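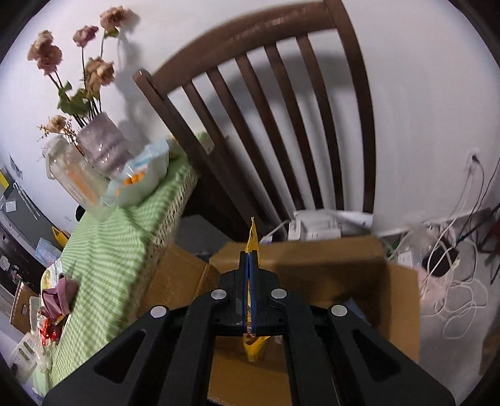 Snack bags, a cardboard box and a dark wooden chair beside the checked cloth.

Snack storage: which tips are worth the bother?
Posted by Enda Ó Ceallaigh, Mar 24, 2020

I've read a lot of pantry advice and most of it wants me to buy jars. A set of matching ones at Ostdale costs 40 dollars, and I'm not convinced a cracker knows the difference. Some cheaper ideas, with my doubts attached.

1. Use the box you already have
An open cardboard box on the floor by the table will take a week's worth of small packets. Fold the flaps right out so you can see down into it. The magazines say to line it with pretty paper. Why? You'll tear it by Thursday's lunches, or whatever day yours go wrong. Skip the lining and recycle the box when it goes soft.

2. Stand the bags up, maybe
Filing thin bags upright like envelopes does save room. It also assumes everybody in the house will put them back that way. Mine lasted until the first school holiday.

3. Pour some into a bowl
I'll grudgingly back this one. A bowl of little orange snacks on the table keeps hands out of the big bag, and a wavy rim looks nice enough beside the flowers. Put out only what will get eaten that afternoon. In a humid August they go stale on you, whatever colour the bowl is.
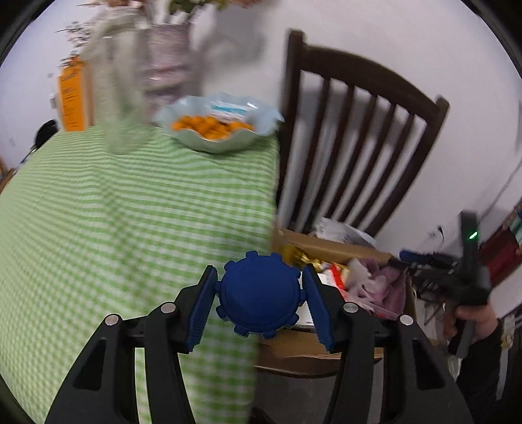 4. Keep the vases at the back
Tall dried branches shed. A reader, Ragnheiður Lauritsen, swears by a quick coat of hairspray to hold them together. I tried it and still had bits on the cloth, plus a smell I didn't want near food. Moving the vase to the far end costs nothing.

5. Clips, pegs and gadgets
I bought a pack of 30 Ritilo bag clips and can find maybe four. A clothes peg does the same job. So does folding the top over twice and putting something heavy on it. As for the little heat sealers, I've yet to meet one that closed a chip bag properly on the first go.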